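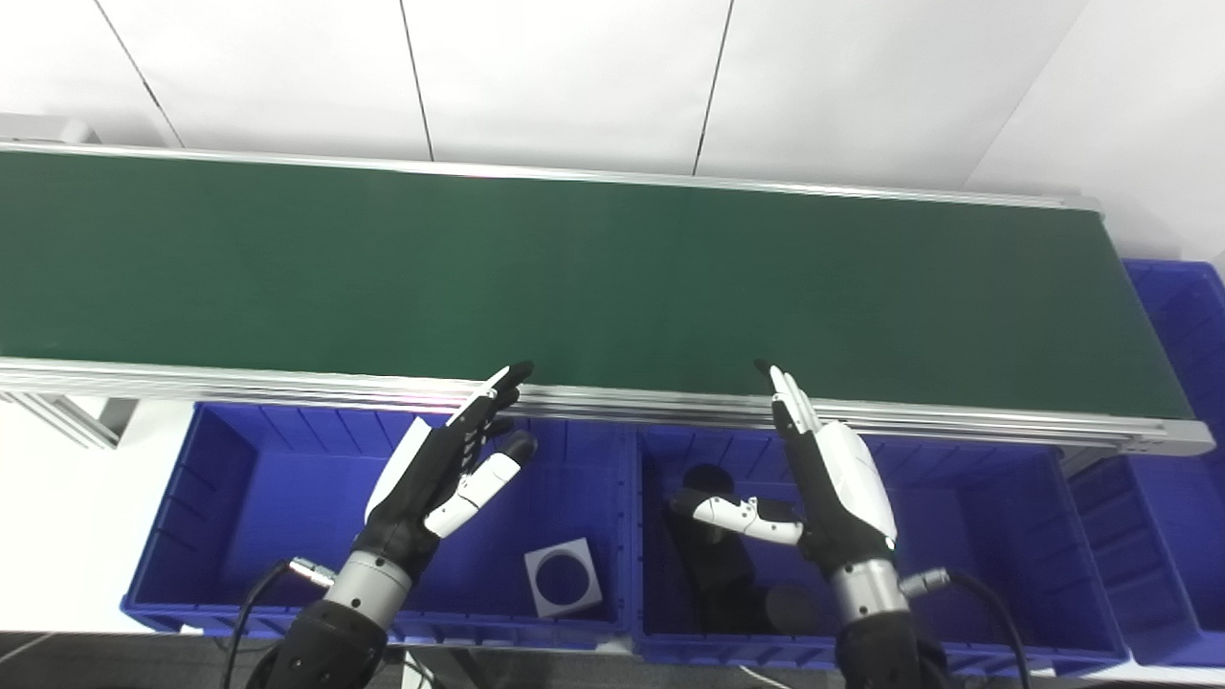 Fig. 1. Two-handed cell at the conveyor, belt clear, sorting bins in front.

Handling and Gripping, Part 4
Comparing end effectors: what the trials tell you and what they don't
Course notes, August block

Read these before the lab. They assume you have done the reading on grasp types and can tell a force-closure grasp from a lucky one.

1. Where we are

Last time we went through vendor figures for three hands and found that no two of them measured the same thing. Droma quotes payload with the object wrapped by all the fingers. Clunerus quotes it at the fingertips, palm down. Filali gives a single number and a photograph of a hand holding a kettle. You were asked to put the three in order of strength and most of you did, which was the wrong answer. They can't be put in order from those sheets.

So we test them ourselves, and the rest of these notes is mostly a list of ways in which testing them ourselves goes wrong.

2. The task

Parts are picked from a bin and placed on the belt. The belt is stopped for all of this block. Running it adds a timing problem that belongs to the controller, and if we mix the two you won't know which one you are measuring.

The bins are blue plastic with ribbed inner walls. Remember the ribs. A fingertip sliding down a wall to get under a flat part meets them, and simulated bins nearly always have smooth walls. If your simulation result is much better than your bench result, look there before you start rewriting the planner.

The part types differ in how they fail:

Square plate with a large round hole. Small, white. Lies flat. Can be pinched by its edges or hooked through the hole. Students prefer the hook because it looks clever. It also leaves the plate free to swing, and a swinging plate lands wherever it likes.

Dark rounded parts. Easy to close on, hard to close on in the same way twice. Also hard for the camera, being dark objects that often lie against other dark objects.

Discs. The worst of the lot when flat on the bin floor. Record the attempts anyway. A table with the discs left out is an advertisement.

3. Hands against simple grippers

The claim usually made for a many-fingered hand is that one device does everything, so you save on tool changes. It may be true for some jobs. I have yet to see it shown properly for bin picking, and I would like you to keep that in mind while you watch the demonstration videos on the course page.

Look at the hands in Fig. 1, fingers up, by the front rail. Each has a thumb set across the palm, and each hand is wide compared with the plate it would have to pick up. Getting the hand into the bin is a problem before gripping even starts. A two-jaw gripper has a narrow approach and very little to decide. A hand has a lot to decide, and every extra joint is another thing to calibrate, another thing to drift and another line in the fault log.

The cable at the wrist matters too. Both hands have one, running down past the forearm. On a long sequence with a lot of wrist turning, the cable sets the limit well before the joint does. Vendor sheets give joint range with no cable fitted. Ask for the other figure. You probably won't get it.

In fairness to the hands: where a part has to be turned over before placing, or held by one hand while the other shifts its grip, a two-jaw gripper is stuck. If your project needs that, use a hand and accept the cost. If it doesn't, write down why you want one. "More general" is not a reason unless you can name the second task.

4. The trial protocol

Each gripper gets 11 attempts per part type. That is few, and I'll come back to it. Between attempts the part is returned to the bin by tipping it from a cup, not by placing it. Hand-placed parts end up in graspable positions whether you mean it or not.

Count as a success only if the part is on the belt surface, not touching the rail, and still there after the hand has withdrawn. Parts that come back up with the hand are failures. Parts dropped and picked again in the same attempt are failures, though note them separately.

Write down:
– gripper and fingertip material
– part type and whether it was touching a wall
– who or what chose the grasp (planner, operator, fixed pose)
– time from start of motion to release
– result, and in a few words how it failed

The third item is the one people leave out. In the Jenonmont comparison, which you have as a reading, the hand was driven by a skilled operator and the simple gripper by a fixed pose. The hand won. The paper then spends four pages discussing finger design. Nothing in the experiment separates the fingers from the person driving them.

5. How far to trust 11 attempts

Not very. Suppose one gripper manages 8 out of 11 and another manages all of them. It feels like a clear win. Work out the interval on the first and you will find it runs from below a half to above nine tenths. The second could be sitting at eight tenths and you would still see a perfect run fairly often. Put the intervals in the report. If they overlap, say that the trial did not separate the two, and leave it there.

What small trials are good for is failure types. If the same gripper drops the plate in the same way three times, you have learned something no success rate would tell you. Most of your marks are in that column.

6. Cameras, briefly

A camera mounted on the head sees the bins from above and behind the hands. During the approach the hands get between the lens and the part. At the moment you most want to see the fingertips, the palm is in the way. A second camera at the wrist helps with this and brings its own trouble: closer than a hand's width, most of them can't focus.

Two more points on lighting. The belt is dark green and picks up pale reflections across the middle, and the wall behind is white. Exposure set for the wall loses the dark parts in the bin. Fix the exposure by hand, write the value down, and don't touch it between grippers. I have marked reports in which one gripper was tested in the morning on auto and the other at 4 in the afternoon, also on auto, and the difference was put down to fingertip rubber.

7. Controllers

We use the same arm controller for every gripper, with the same speed limits. This slightly penalises the light grippers, which could go faster. Say so in your write-up. The alternative is tuning each one to its best, and then the result depends on who had the patience to tune.

The Clunerus driver reports "grasp stable" when finger current passes a threshold. It will report this when the fingers have closed on each other. It will also report it when they have closed on the bin wall. Do not use it as your success signal. The Droma driver has no such message, and I count that in its favour.

8. Before the lab

Read the Jenonmont comparison and list every variable that changed along with the gripper. I can find roughly eight.

Sketch the approach for the plate when it lies in a corner of the bin, once for a two-jaw gripper and once for a hand. Draw the whole hand, including the parts that aren't fingers.

Write one sentence predicting which gripper will do worst on the discs, and hand it in before the session. Predictions handed in afterwards are not marked.

Next part: slip, friction estimates, and why the number in the rubber supplier's table is no use to you once the fingertips are dusty.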